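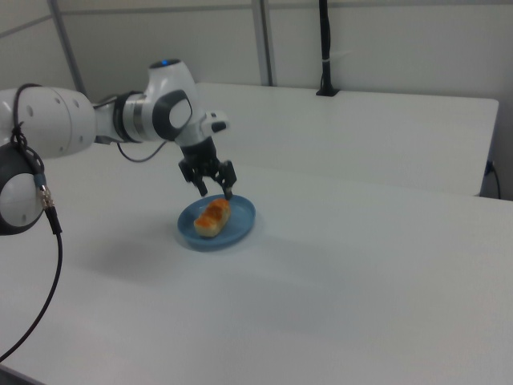 Chapter 2
The Plate and the Portion

Contents | Previous chapter | Next chapter | Glossary

Most books on table service begin with the place setting: forks to the left, glass to the upper right, napkin wherever the fashion of the decade puts it. We are going to begin with less. One plate, one piece of something baked, and a bare white table. If the usual claims about plates are true, they ought to hold up in a case this plain. Several of them do not hold up very well.

Start with color. You will read, in trade magazines and on the back of dinnerware boxes, that blue plates make people eat less. The reasoning goes that few foods are blue, so a blue surface puts the eater off. It sounds tidy. Yet a toasted orange-brown crust on a medium blue plate stands out more sharply than it would on a tan one, and a food that is easy to see might just as well be a food that is easy to want. Both stories can be told after the meal, whichever way the meal went. A story that fits every outcome should not be given much weight, and students should get used to asking what result would have counted against it.

The training kitchen at Calcombe kept a tally for one November term. Staff put out 1,747 small pastries, part of them on blue plates and the rest on white, and noted which came back unfinished. The write-up reported that the blue plates "reduced waste." It did not say that the blue plates were also the smaller ones, or that they went out mostly at the morning break, when people were hungry. Those facts turn up in a staff note at the back. With size, color and time of day all tangled together, the tally cannot tell us which of them mattered, or whether any did. We will come back to the Calcombe figures in the exercises, where you will be asked to sort out what can still be saved from them.

Size deserves the same treatment. A single oblong pastry on a small plate is said to look generous, and on a large one to look stingy. This is probably true for some people some of the time. The Clelcombe handbook, which many cafeterias still follow, turns it into a rule: food should cover 80 percent of the flat part of the plate. No source is given. Try it with one bread roll and a ruler and you will find that the rule calls either for a plate hardly bigger than a coaster or for a roll that few bakers would recognize. Rules like this last because they are easy to print and seldom measured.

Placement is where the advice gets thickest. Some instructors want a long piece laid straight across, some want it on the diagonal, and the Antal method has it slightly off center "to invite the hand." We have no quarrel with a pastry lying diagonally across a plate. It looks fine. Whether it invites anything is another matter, and the phrase should be crossed out until someone explains how the inviting would be observed.

What can be said with more confidence is dull and useful. A raised rim, even a slight one, helps keep crumbs off the table. A shallow plate lets the diner see both the top crust and the paler underside of a roll. A matte white tabletop shows spills early, a help to whoever wipes it and a trial to whoever pays for the wiping.

In this chapter we look at plate shape first, then portion size, then color, leaving the weakest claims for last. Section 2.4 takes up the Clokargate survey, with its 3,000 replies and its one badly worded question. Before reading on, write down what you now believe about plate color and how you came to believe it. Keep the page. You will need it for Exercise 2.

Back to top | Contact the publisher | Copyright, all rights reserved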